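Kitchen Measures and Why I Don't Trust Them
Handout 4, Dry Goods
Notes by Paora Ellery

Most recipes say "a bowl of rice" as if that settled the matter. Before you believe it, look at what you are pouring from and what you are pouring into. A shallow round pan looks generous when it is full. A bowl with higher sides can look half as big and hold more than you expect. 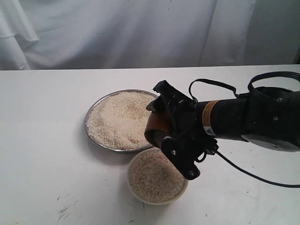

1. Heaped or level

Rewi's household guide claims a heaped bowl is "near enough" to a level one plus a spoonful. I have never got this to work. A heap depends on the grain, the rim and the patience of whoever is pouring – none of which the guide mentions.
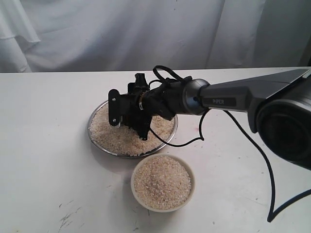

Ludmila Kratochvíl's objection last term was that cooks manage perfectly well by eye. Some do. They are usually using the same bowl every day, and I would like to see them try with someone else's. Bring 900 grams of dry rice and weigh it in portions. Write down your guess first, in ink.

2. The wide dish problem

A small change in depth across a wide dish is a lot of rice. Across a cup it is very little.

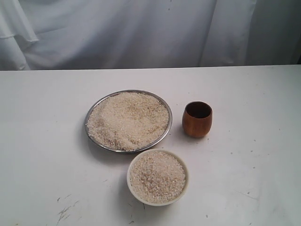
So if you must judge by eye, do it in the narrower vessel. Tapping the side will lower the level, and the makers of measuring sets seldom say whether you are meant to tap. Toser's leaflet says to shake "gently", a word I can't put on a scale.

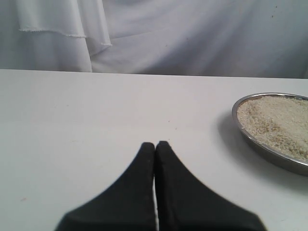

Round steel dish, filled nearly to the rim.

For next time: repeat the weighing 2 times with the same dish, level each time. If both readings agree to the gram, check your scale.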